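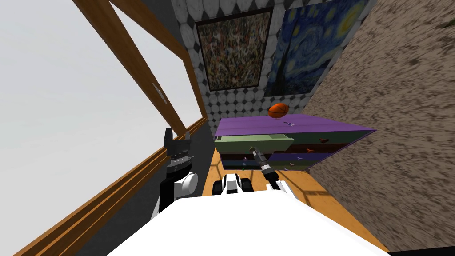 **Norkar opens its winter repair grants to small guesthouses and family-run inns**

*Applications welcome from today, December 4, 2020, with the first awards to be made in February*

Norkar, the heritage trust that looks after old buildings in and around the hill town of Jaltau, is very pleased to announce a new round of grants for the owners of small guesthouses, inns and boarding houses. The money is meant for the plain, unglamorous jobs that get put off year after year: draughty windows, tired plaster, stair treads that have worn to a slope, gutters that empty themselves down the front wall every time it rains.

It has been a hard year for anyone who lets rooms. Many of the houses in Jaltau had barely a guest between spring and late summer, and those that did open again did so with fewer beds and a great deal more cleaning. Owners who would normally put their autumn takings into repairs have had very little to put anywhere. We have been hearing this on doorsteps and over the telephone for months, and we are so glad to be able to do something about it at last.

Each successful house will receive a grant of up to 2000 euros, together with free advice from a joiner, plasterer or roofer who knows old buildings well. The grant doesn't have to be paid back, and owners can put it towards materials, wages or both. It can also be used alongside other help, so anyone who already has a small loan from the town or the bank shouldn't feel they are shut out.

"People think of heritage as castles and churches, and of course we love those too," said Angeliki Dimitriou, director of Norkar. "But when I think of Jaltau I think of the house where I stayed on my first visit, with a bed that creaked and a landlady who brought up soup because she had decided I looked cold. Those houses are the town, really. If the windows rot and the rooms close, I don't know how you would ever get that back."

**Who can apply**

The grants are open to any owner or long-term tenant who runs a guesthouse with no more than 5 letting rooms, in a building that is at least 70 years old. The house doesn't need to be listed, and it doesn't need to be pretty. It does need to be somewhere that guests have stayed before and will be able to stay again, and we ask that applicants intend to keep it running as a guesthouse for the next few years.

Houses in the upper town, in the river quarter and in the neighbouring village of Uniyal are all included. This is the first time that Uniyal has been part of one of our grant rounds, and we know from the letters we get that the village has been waiting rather patiently for it. The old coaching inns along the Uniyal road have had no help of this kind before, and several are still run by the families who built them.

**What the money can be spent on**

Windows will probably make up a good share of the applications, as they did in our last round for private homes. Old timber windows can nearly always be mended for less than people fear. A new piece let into a rotten sill, fresh putty, a bit of draught strip and a proper coat of paint will often see a window through another generation. We can also help with:

- roof repairs, gutters and downpipes
- lime plaster and limewash, inside or out
- old floors, tiles and staircases
- doors, shutters and their ironwork
- chimneys and stoves, where they are still in use

We can't pay for furniture, bedding, kitchen equipment or television sets. Bathrooms are a question we are asked a great deal, and the answer is that we can help with the walls, floor and window of a bathroom but not with the bath.

The technical advice will be led by Vilgot Granström, a joiner who has worked on old houses for most of his life and joined Norkar as buildings adviser last winter. He will visit each house on the shortlist, look at the work with the owner and help to put it in a sensible order.

"I would ask owners not to tidy up for me," he said. "Leave the bucket under the leak. I've had people paint over a damp patch the night before I came, and then we both spend the morning hunting for it. Show me the worst corner first and we'll get on very well."

**A partner in the grants**

The round has been made possible by a generous gift from Woner, the paint and lime merchant whose yard will be familiar to anyone who has ever restored a house in the district. As well as its gift, Woner will offer grant holders its trade prices on putty, limewash and linseed paint until their work is finished.

Shuk-fan Kao, managing director of Woner, said: "Half the guesthouses in town have bought a tin of something from us over the years, usually on a Saturday afternoon with visitors due by teatime. We've had a lot of good custom from them, and a lot of good breakfasts as well. We were happy to be asked."

Among the first to welcome the news were Ashok Kaushik and Anju Goel, who keep a guesthouse together in the river quarter and had put off mending their back stairs when bookings stopped in the spring. "We've had a rope across them ever since," said Ms Goel. "Our regulars know to go round by the kitchen, and they like that because they get to see what's for supper. But we do want our stairs back."

**How to apply**

Application forms can be collected from the Norkar office in Jaltau or sent out by post on request. The form is 5 pages long, with plenty of space for photographs, and may be filled in by hand. Two written estimates are helpful but not essential at this stage. Anyone who would like a hand with the form is warmly invited to ring the office and arrange a time to go through it, by telephone if that is easier.

Visits to shortlisted houses will begin in the new year, following whatever health rules are in place at the time, and the first awards will be announced in February. Work may start as soon as an owner has received a signed award letter. We're sorry to say that we can't pay for anything finished before then.

**Press enquiries**

Interviews with Angeliki Dimitriou and Vilgot Granström can be arranged through the Norkar press desk in Jaltau.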